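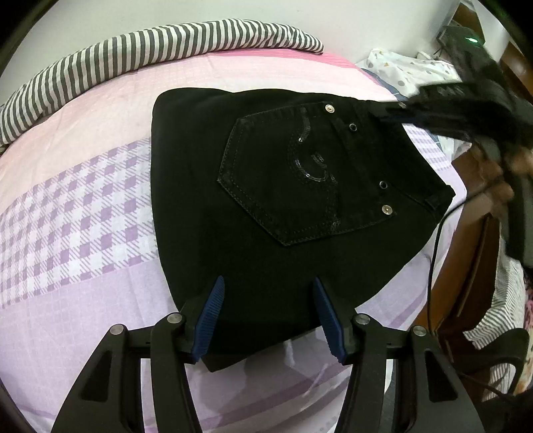 Bei Plundico werden Greifer jetzt nach Kalender gewartet. Bislang galt im Haus die bewährte Methode, sich erst dann zu kümmern, wenn etwas klemmt, und geklemmt hat es im August gleich an drei Handgreifern. Seit dem 2. Mai hängt in der Werkstatt ein Plan, unterschrieben von Jericho Macaraeg, der beim Textilsortierer für die Greiftechnik zuständig ist. Ganz oben stehen die blauen Rillenpolster an den Fingern: alle 200 Griffe abbürsten, weil sich Flusen mit Vorliebe in die Rillen setzen. Danach kommen die silbernen Gelenkbolzen an die Reihe, die auf Spiel geprüft und sparsam geölt werden. Sparsam ist im Plan doppelt unterstrichen.

Geprüft wird am gefalteten Stück, bevorzugt an Jeans. Denim mit Nieten und Pailletten sei »die ehrlichste Prüfung, die man einem Gummipolster zumuten kann«, sagt Macaraeg. T-Shirts verziehen alles.

Neue Polster liefert Flestov, der Satz zu 29 Euro, Lieferzeit 16 Tage. Das ist länger, als der Wechsel dauert, und zwar um 16 Tage. Ein Vorrat wurde beantragt. Die Schwesterwerkstatt in Jultano will den Plan übernehmen, sobald sich dort jemand findet, der die Bürste bestellt.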